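Search this site Enter keywords Go

Folding and sorting: the laundry pages

Reading time: 4 minutes

Last updated: 5/12/24

This gallery goes with the notes on washing and drying that I put up in June. It covers the part that comes afterwards, when everything is off the line and has to be made flat and put away. Most of the entries are about folding, with a few about shelves and drawers at the end. The captions are short and can be read in any order.

I have folded clothes for a living, on and off, for 17 years, first in the linen room at the Endale guest house and then at the Skadmont wash-house, which has been a laundry of one kind or another in the same building as far back as 1861. At home I do it at whatever table is free. The methods are the same in both places, only slower at home.

Before you start

Clear the table completely. A cup or a pile of post in one corner will always be where the sleeve needs to go.

A table at hip height is best. Beds are too low and too soft, and anything folded on one has a curve in it.

Check that things are fully dry at the seams and under the arms. A damp seam shut in a drawer will smell by the end of the week.

Sort first, fold second. I make one heap for each kind of garment and leave the socks until last.

Towels

Fold in half lengthways, then in thirds. The folded edge faces out on the shelf. At Skadmont we did around 100 of these before the first tea break, and thirds stack better than quarters.

Hand towels are done the same way and kept in their own pile. Flannels can be folded once and stood on edge in a small box.

Sheets

Flat sheets are easy with two people and perfectly possible with one. Lay the sheet over the table, bring the far edge to the near edge, and work along.

For a fitted sheet, tuck each corner into its neighbour until all four are in one pocket, lay it down, and square off the curved sides by turning them in. It will never look like the flat one. Put it inside the matching pillowcase and the question goes away.

Shirts with collars

Do up the top button and the third one. Lay the shirt face down, turn in both sides, fold the sleeves down along the back, then bring the tail up. If you iron, hang them instead and save yourself the second crease.

T-shirts

These cause more bother than anything else in the basket. The cotton is soft, it clings to itself, and a T-shirt that came off the line in a bunch will stay in a bunch until somebody takes hold of it properly.

Start at the hem. Find a bottom corner, take it between finger and thumb, and draw it out to the side until that edge is straight. Do the same with the other corner. Leave the sleeves alone until the body is flat, as they will only pop up again.

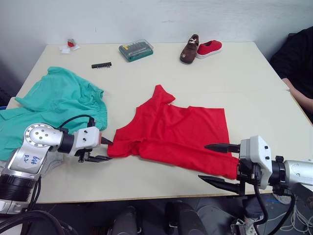

Once the hem is straight, smooth the body from the middle outwards with the side of your hand. Then pull each sleeve out by its end and lay it level with the shoulder. After that the folding is quick: one side in by a third, sleeve back on itself, the other side to match, and the bottom up to the neck in two goes.

Thin cotton needs a lighter pull than thick. Old shirts that have twisted in the wash will not lie square whatever you do — fold them to the shape they have and put them at the bottom of the pile.

Children's T-shirts can be folded in half down the middle and then once across. They are too small for the full method.

Putting away

Stand T-shirts on edge in the drawer, fold upwards, so each one can be lifted out without disturbing the next. The Clukance drawer dividers I bought in 2000 are still in use, though a shoebox with the lid off does the job.

Jumpers go flat on a shelf, heaviest underneath. Don't hang them, or the shoulders will stretch.

Keep one shelf empty if you have the room. It is useful for airing things that came in late in the day.

The next gallery will be on mending, starting with hems and loose buttons. The Levorar pages on stain removal are still being sorted out and will be back when they are ready.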